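Speaker notes: Teaching an arm to tidy vegetables
Wakthorpe student robotics club, talk for the Kaltby schools evening
Speaker: Hélène Pelletier

The talk is 38 minutes with questions. If the previous speaker runs over, drop slide 4 and shorten the part on labelling. Text in square brackets is for me and isn't read out.

Slide 1. Title

Good evening. I'm Hélène Pelletier and I look after the robotics club at Wakthorpe. The project is called Illell. It was the name of a folder on the shared drive and it stuck. We started in August and we're still going, so some of what I show you tonight is unfinished.

[Leave the title up while people find seats.]

Slide 2. What the students wanted to do

The club had built line followers and sorting machines before. In all of those, every movement was written by hand. If the block was a centimetre out, the machine missed it and carried on as if it had picked something up.

This year's group wanted to try the other way. A person guides the arm through a job many times, everything is recorded, and a program learns from the recordings. The job they picked was putting vegetables in a basket. It sounds easy. A five-year-old can do it without looking, and it kept us busy for most of a term.

Slide 3. What counts as one run

One run is one attempt at one job, from start to stop. The group wrote the rules down in the first week and then changed them twice. The present version:

The arm starts from its rest position.
The vegetable can lie at any angle on the board.
The run ends when the fingers have let go and moved clear.
A drop is kept and marked as a drop. It isn't deleted.

The last rule caused the longest argument. Half the group wanted only clean runs in the set. The others said that a program which has never seen a slip won't know what one looks like. We kept the drops, with a label, and we can leave them out later if we want to.

Slide 4. The sheet [can be dropped]

Each run gets one line on a sheet: who was guiding, which vegetable, how it was lying, how it ended. There's also a column for remarks. Read out two or three of these. "Went in crooked but went in." "Too fast, my fault." "Pepper rolled."

The sheet has 198 lines so far. The set we want for the summer is about 3,000, so we have a way to go, and I would say to any teacher here that you should work out this number before you promise anyone a date.

Slide 5. The cucumber

[Both pictures on one slide. Give people time to look before talking.]

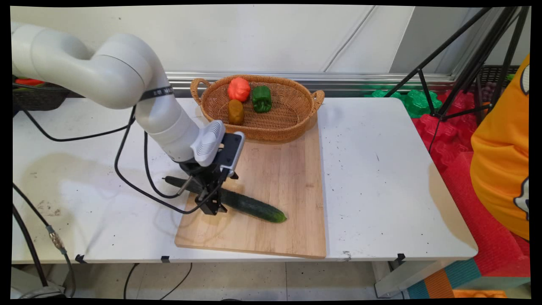
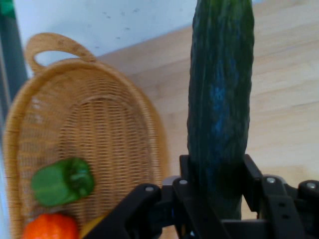 Last changed: Feb 4, 2024

[Notes for slide 5 continue.]

The first picture is from the fixed camera and the second is from the small one at the gripper. The program gets both views. From the side you can tell where the arm is over the table. From the gripper you can see how the cucumber sits between the fingers, and that view is hard to get from anywhere else.

In the first one, ask the room where they would take hold. Most people say the middle. The fingers are near the middle there, and the cucumber is lying diagonally on the board, so the gripper has to be turned to match. Students who were new to it nearly always forgot the turn. They brought the arm down straight, touched one side first and pushed the cucumber along the board.

Point out the knife handle as well, just to the left of the gripper. There isn't much space between things on that board, and whoever is guiding needs to come down from above and not in from the side.

In the second one the cucumber is upright in the picture and held at its lower end. Ask what might go wrong from a hold like that. Someone will say it could swing, and they're right. A long object held near one end will turn in the fingers if you move off quickly. With a pepper you don't have that problem, you have others.

The basket is also in both pictures. It has a loop handle that sticks up above the rim, and a cucumber is long enough to catch on it. Our remarks column has a lot to say about that handle.

Slide 6. How the students share the work

We run in pairs. One guides the arm and the other has the sheet and the stop button. They swap after every ten runs, because people get careless after that and it shows in the recordings.

The person with the sheet says the run number out loud before each start. We brought that in after an afternoon when the sheet and the recordings didn't match, and two students spent the next session watching clips to find where they had gone out of step. It was one missed line, quite near the beginning.

Hands stay off the table while the arm is moving – no reaching in to straighten things. If a vegetable rolls somewhere awkward, the run is stopped, the vegetable is put back and a new run is started.

[A parent usually asks about safety here. Speed is limited in the settings, students don't have the password to change it, and the button is always in someone's hand.]

Slide 7. Labelling

This is the dull part and I want to be fair about how dull it is. Each recording is watched again and marked at the point where the fingers close and at the point where they open. The students wrote a small tool for this and called it Wihongi. It plays the two camera views side by side and you press a key at each point.

The first version had no undo. The second version has undo.

One thing they found by labelling: different people close the fingers at very different moments. Some wait until the arm has stopped completely. Others start closing on the way down. Both work when a person does it, but when the two styles were mixed the program tended to hesitate above the board. The group agreed on one style, stop and then close, and the newer runs all follow it.

Slide 8. Where it has got to

[Be careful here. Don't promise more than we have.]

With peppers it does reasonably well if the pepper is near the centre of the board. With the cucumber it finds the right place to hold more often than not, and then has trouble at the basket. We haven't tested it properly with different lighting, and the room it's in changes a good deal between morning and late afternoon.

We also don't know yet how it copes with real vegetables. The peppers in the basket are artificial ones. Real peppers vary in size and some are soft, and the group has a test with shop-bought ones on its list.

Slide 9. What I'd do differently

Fix the rules for a run before recording anything. We threw away the first two weeks.

Tape the cables down on day one.

Pick one object and stay with it until it works. We moved to the cucumber too early as the students were bored with peppers, and I let them.

Have a student check the sheet against the recordings at the end of each session. It takes five minutes.

Slide 10. Questions

Likely ones:

Do you need to be able to program to join? No. Three of the best at guiding the arm had never written a line, and one of them now looks after the sheet.

What age? Ours are sixteen and up. A younger group could do the guiding and the sheet without much trouble if an adult has the button.

Can a school borrow the recordings? Yes, once the labels are checked. Leave an email address on the list by the door and I'll send a copy of the rules at the same time.

[Take the list home. Last year it was left in Kaltby.]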